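How to Clear Pantry Moths Out of a Kitchen and Keep Them Out

By Raíssa Queiroz
Sep 16, 2026
Reading time: 7 minutes

If small gray-brown moths are flying out of a cabinet when you open it, something in that cabinet has larvae in it. The moths you see don't eat. They live long enough to mate and lay eggs, and the larvae do all the feeding. Swatting the adults helps a little, but the job is finding the food they came from and getting rid of it.

I have done this in two kitchens of my own and in my neighbor Selim's, and the method below is the one I used in the last of them. Plan on most of a day for the first pass. After that it is a few minutes a week until you stop seeing them.

What you need

Heavy trash bags, a vacuum with a crevice tool, dish soap, white vinegar, rags, an old toothbrush, a flashlight, masking tape, a marker, and freezer space. You will also want sticky moth traps and some jars or hard plastic containers with tight lids, but hold off on buying containers until you know what you are keeping. I bought a full set before I started in my first apartment and ended up with nothing to put in half of it.

Step 1. Make sure they are pantry moths

Clothes moths are a plain straw color and stay away from light. Pantry moths have wings in two tones, pale near the head and coppery or dark toward the tips, and they fly in a lazy zigzag in the open. The larvae are off-white with a brown head. Look for them where the wall meets the ceiling, since they often crawl a long way from the food before they spin a cocoon.

The surest sign is webbing. It looks like fine, dusty thread and makes flour or meal hang together in clumps. Tilt a bag slowly and watch whether the contents slide freely.

Step 2. Take everything out

Empty the whole cabinet onto a table or the floor, including the cans and the things you are certain are fine. If you have more than one place where food is kept, do them all the same day. That includes pet food, bird seed, dried chili wreaths, old boxes of chocolate, and the decorative jar of beans on the windowsill. In Selim's kitchen the source was a bag of sunflower seed in the broom closet, nowhere near the cabinet where he kept seeing moths.

Work under a good light. Put a trash bag on the floor beside you and keep the top folded over between items.

Step 3. Sort into three groups

Throw out anything open that has webbing, larvae, cocoons, or a stale, oily smell. Don't try to sift it. Tie the bag and take it to the outside bin as soon as it is full. If it sits in the kitchen overnight, you may have to start again.

Freeze anything dry that looks clean but was in a thin bag or a cardboard box. Rice, flour, oats, nuts, dried fruit, tea, pasta, and spices all go in this group. A sealed package is not proof of anything. Larvae can chew through thin plastic, and they can get in at the folded end of a box without leaving a hole.

Wipe down and keep cans, bottles, and glass jars with rubber seals. Check under the lip of every screw lid, because the larvae like to tuck themselves into the threads. Peel off loose paper labels. I found two cocoons under the label of a honey jar that had never been opened.

Step 4. Freeze the maybes

Leave dry goods in the freezer for at least 4 days at 0°F. Large bags take longer to get cold in the middle, so split them into smaller ones. Write the date they went in on a piece of masking tape. When they come out, let them reach room temperature before you open them so that moisture doesn't collect on the food.

If your freezer is small, do it in batches and keep the waiting items in zip bags, doubled. Erhan Sönmez, who runs the dry goods counter at Karakaya in Jevdale, told me he puts every bag of whole wheat flour in the freezer before it goes on his own shelf at home, and that he has done it for years.

Step 5. Clean the cabinet

Vacuum first. Run the crevice tool along every seam, up the corners, around hinges, and into the holes for the shelf pins. Pull the pins out and vacuum behind them. Do the underside of each shelf too. If there is shelf paper, take it up and throw it out.

Then wash all the surfaces with hot water and dish soap, and go over them again with a rag dampened in vinegar. The vinegar doesn't kill eggs. It cuts the greasy film that holds flour dust in the corners, and that dust is enough to feed a larva or two. Use the toothbrush on hinges and on wire racks where the wires cross.

Empty the vacuum outdoors. Let the cabinet dry with the doors open before you put anything back. I leave mine until the next morning.

Do not spray insecticide inside a food cabinet. It will not reach the eggs inside packages, and you don't want it where your plates are.

Step 6. Put food back in containers

Glass jars with a clamp and a rubber ring are the best thing I have used. Hard plastic is fine if the lid closes with a gasket. Zip bags will do for a few weeks but larvae can get through them.

Match the container to the package. A jar that takes a whole bag of flour means you never have a folded-over remainder sitting next to it, and that remainder is where trouble starts. For nuts and seeds I use small jars of 16 ounces and keep the extra in the freezer.

Cut the name, the date, and any cooking directions off the package and tape them to the jar. If someone in the house has an allergy, keep the full ingredient list as well.

Step 7. Decide what stays in its box

Some things get eaten too quickly to be worth moving. In our house that is breakfast cereal and crackers. If you leave them in the box, close the inner bag with a strong clip, keep the box off the floor of the cabinet, and give it space on both sides so you can see behind it. Stand boxes upright with the narrow side out. They take up less of the shelf that way, and you can pull one forward without knocking into the rest.
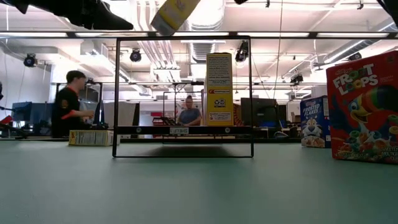
Step 8. Set traps

Pantry moth traps are folded cardboard with glue inside and a lure that draws the males. They are a way of telling how you are doing. They will not end an infestation, because the females carry on laying.

Put one trap in the kitchen, near the cabinet but not in it, and another in any other room where food is kept. More than that doesn't catch more. Keep them away from open windows, or you will pull in moths from outside. Write the date on the trap and change it when the package says to. Yavuz Canpolat, my brother-in-law, left one up for over a year and took it to mean he had no moths. The lure had simply run out.

Step 9. Check every week

Eggs you missed can take weeks to show up as moths, longer if the kitchen is cool. Pick a regular time and go through these quickly:

- the trap
- the top corners of the room and the cabinet
- the lids of the jars
- the undersides of the shelves
- anything still in cardboard

One or two moths in the first month is normal. A sudden run of them means there is a source you haven't found. Look behind the stove, under the toaster, inside the flour drawer slides, and in any bag of pet food. When you have gone two full months with a clean trap, you can stop.

Bringing new food home

Moths nearly always come in with the groceries. Squeeze bags gently in the store and leave the ones that leak dust at the seams. Be more careful with bulk bins, and with anything on sale close to its date. Buy flour and meal in amounts you will use in a couple of months.

Freeze the risky items as they come in. For me that is whole grain flour, cornmeal, bird seed, nuts, and dried fruit. White rice and pasta I just put straight into jars.

Common questions

I ate some before I noticed. Is that a problem?
It is unpleasant, but it isn't known to make people sick. Throw out the rest.

Do bay leaves work?
I have tried them in one cabinet and left them out of the next and saw no difference. They do no harm.

Can I bake the food instead of freezing it?
You can heat grains on a tray in a low oven, but it is easy to scorch flour and it ruins nuts. I would freeze them.

Should I call someone?
If you have cleaned everything twice and the traps keep filling, yes. In an apartment building, ask the neighbors first. The source may be on the other side of the wall, and cleaning your own kitchen a third time won't reach it.

More in Kitchen and Pantry

How to Get Old Shelf Paper Off Without Scraping
Which Dry Goods Freeze Well and Which Don't
Cleaning Wire Racks and Shelves, by Umut Demirtaş
Why Brown Rice Goes Stale So Fast
What to Do About Ants Under the Sink
A Simple Way to Date and Label Jars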